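Kostent Bimanual Cloth Handling Set, Prindby release

Summary

This release contains 293 demonstrations of cloth handling on a bed, recorded by people using two hand-held grippers. It supports the Terker study on whether a policy trained without a robot present during collection can learn to pick up, spread and fold soft items. The maintainer is Elvia Medrano.

Contents

Each demonstration holds 3 synchronized video streams: one from each gripper and one from the head. Gripper opening and pose are stored alongside the video at the same rate. Of the 293 demonstrations, 153 form the training split used in the Vukčević baseline. The remainder are reserved for evaluation and should not be used for tuning.

Known limitations

Gripper views are wide-angle and uncorrected - users who need straight lines must apply their own calibration. Rooms were left furnished, and backgrounds vary in clutter. Pose tracking is weaker where a blank wall fills much of the view. Segment 3867 has a gap in the left gripper stream and is flagged in the index.

Access

Requests are reviewed in May. Please state the intended use and the name of the responsible researcher.

Sample views

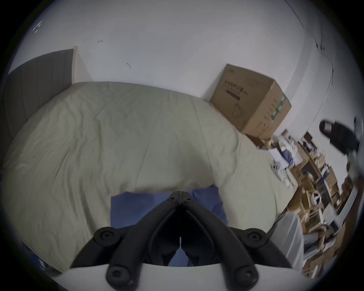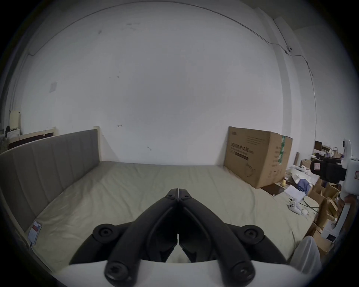
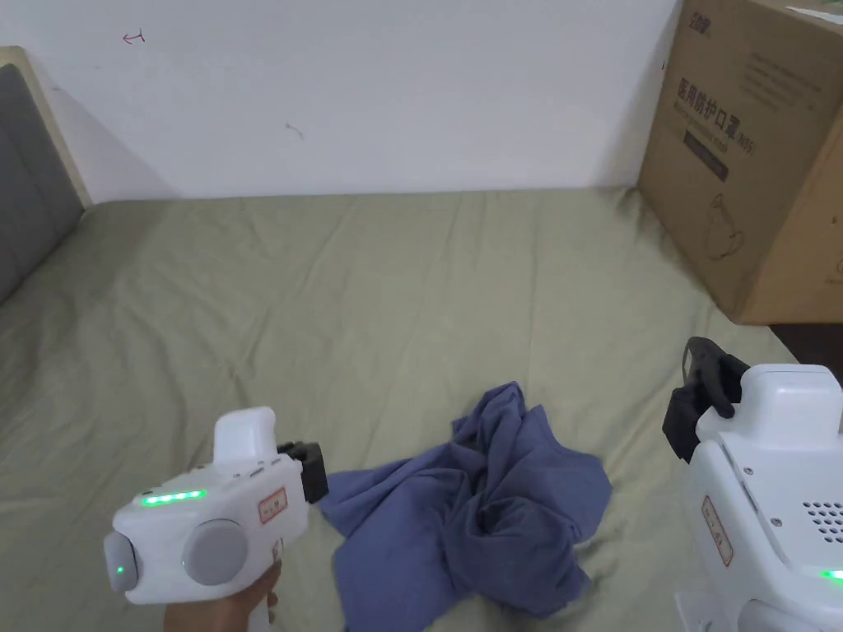 Gripper views (first and second) and head view (third), bedroom setting.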